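Home | Projects | Teams | Archive | Contact

Sorting Cloth Items with a Two-Finger Gripper
Final report, Fluvness team

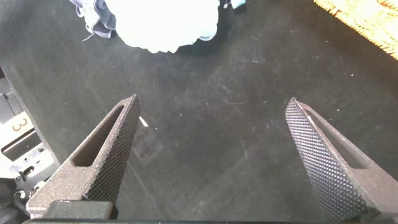

Figure 1. Gripper fingers over the work surface, with the cloth items at the far side.

Team: Erzsébet Pálfi (fingers and mount), Ekrem Karakaya (control code), Rostislav Sokol (data and testing)
Advisor: Ravindra Pal

1. Goal

We wanted a robot arm to pick up one cloth item at a time from a mixed group and drop it in a bin. Cloth is hard for a gripper because it has no fixed shape. The same towel looks different every time you put it down. Our target was 17 good picks out of 20.

2. Gripper

The first fingers, made in November, had smooth inner faces. They closed on the cloth but it slid out when the arm lifted. Erzsébet redrew them with a pad of small raised bumps on the inner side of each finger. Each finger also has a long triangular cutout, which saves weight and lets it bend a little when it presses down on the table. The tips are narrow so they can get under a fold.

We kept the mount from the old fingers. It took two tries to get the screw holes to line up.

3. Camera and control

The camera is at the wrist and looks out past the fingers. Both tips stay in view, so we could check how far apart they were without a second camera. The table is dark gray. White cloth shows up well on it, but under strong light it washes out and the folds are hard to find. Dust and lint also show, and the first version of Ekrem's code sometimes marked a bit of lint as a target. He added a minimum size for anything the arm is allowed to reach for.

We recorded 577 pick attempts by hand control before the first automatic run. Rostislav labeled them over two weeks.

4. Results

Smooth fingers, automatic: 9 of 20
Bump pads, automatic: 18 of 20

Both misses with the new pads were on flat cloth with no raised fold. The fingers closed on the table and came up with nothing. Bunched cloth was picked up every time.

5. What we would change

The light should be moved or covered with a diffuser. We also want to try a short sideways push before closing, to make a fold in flat cloth. The cables near the arm need to be tied down better, as one connector came out twice during testing.

Thanks to Saturnino Arroyo for lending us his bench power supply.

Last updated: 12 February 2025
3 comments | 8 shares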